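4. Station set-up and the operator's work

This section covers the Multby two-arm sorting station as installed at the Abou Jaoude repacking site. It replaces the section issued in July. Read Section 3 (Lockout and power) before starting.

4.1 What changes at the station

Before the Multby was installed, two packers stood at each table and moved every container by hand. The arms now do the lifting from table to bin. The people at the station prepare the table, release the run, clear faults and check the bins before they leave the area. One operator is assigned to each station per shift. A second person, the line checker, covers two stations.

Job grades and break times are unchanged. Questions on assignments go to Rasha Saliba, shift planning. Questions on the station itself go to Haoran Ye at Prometent, extension 369.

4.2 Preparing the table

1. Set the station to HOLD. Wait until both arms have stopped and the HOLD lamp is steady.
2. Wipe the work surface with a dry cloth. Do not use spray cleaner while the arms are powered.
3. Place one bin in each corner of the work surface, inside the rails. Bins must be empty. A bin may sit at a slight angle as long as no part of it rests on a rail.
4. Place the containers upright between the bins, in small groups. Keep mixed types within reach of both arms.
5. Check that no container overhangs a rail.
6. Check the cables under the table and along the floor. They must not cross the operator's standing area.
7. Step back behind the floor line and press READY.
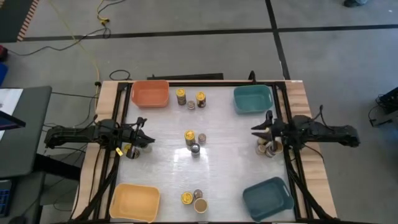
Figure 4-1. Work surface with a bin in each corner and cans set out in groups.

Note: Containers placed close together can be picked, but the station slows down for them. If the cycle display shows more than 18 seconds for a single pick, set HOLD and spread the group by hand.

Caution: Do not reach over the rails while the READY lamp is lit. An arm that is standing still may be waiting for the other arm to clear.

4.3 Releasing a run

1. Select the job on the panel. The job name sets which container type goes to which bin color.
2. Compare the job name with the work order. Under the old method packers read the order as they went and corrected small errors on the spot. The station does not do this. An error in the job name is repeated until the run is stopped.
3. Press RELEASE and watch the first four picks from start to finish.
4. If all four are correct, the operator may turn to preparing the next set of bins. The operator stays within sight of the table.

Maximum container weight is 395 grams. Heavier items are packed by hand at the side bench – this work stays with the packing team and is entered under the manual code.

4.4 Checking a bin

The line checker looks at every bin for the first hour of a shift and at every third bin after that. The station reports a bin as complete from its own pick record. The checker's entry is the one that releases the goods.

1. Set HOLD.
2. Confirm that all containers stand upright and that lids are seated.
3. Confirm that only one type is in the bin.
4. Compare the contents with the number on the panel.
5. Enter PASS or RETURN, then your initials. 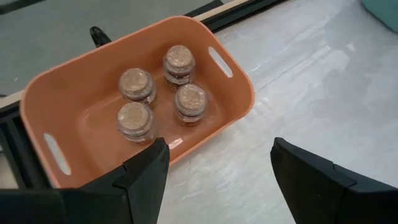
Figure 4-2. Four jars upright in an orange bin, seen from the gripper.

Note: The gripper view can be called up on the panel with key F3. It may be used to look for a fallen container. It may not be used in place of step 2. Glare on the surface can hide a lid that is not seated.

If a container has fallen, stand it up by hand during HOLD and enter RETURN only if it is damaged. Do not try to right it with the jog keys.

4.5 Faults and recovery

Fault 81 (grip lost) is the most common stop. Most can be cleared by the operator without a call.

1. Set HOLD and read which arm has reported the fault.
2. Find the container. Look on the table first, then in the bins, then on the floor.
3. Return it to the table, clear of the bins.
4. Confirm that the gripper fingers are open and nothing is caught between them.
5. Press CLEAR, step back and press READY.

After three stops with the same code in one run, end the run and call Haoran Ye. Finish the remaining containers by hand if the order is due the same shift.
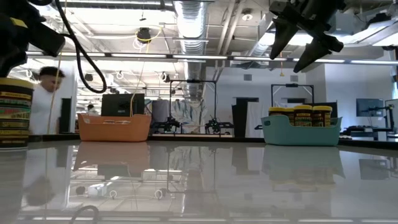

Any container still on the table when a run is ended must be accounted for before the bins are moved. Enter it as LEFT ON TABLE, with the arm side. Benjamín Valdebenito in stock control reconciles these entries at shift change, and a missing entry will hold the whole order.

4.6 Handover between operators

1. Set HOLD. Do not hand over during a run.
2. Tell the incoming operator the current job, the last fault code and any bin marked RETURN.
3. The incoming operator logs in under their own code. Shared codes are not permitted.
4. Both operators initial the sheet.

Pick rates on the panel are for maintenance of the station. Under the site agreement they are not used to rate operators.

Section revised 22nd November, Hanan Tannous. Continue with Section 5, Daily cleaning.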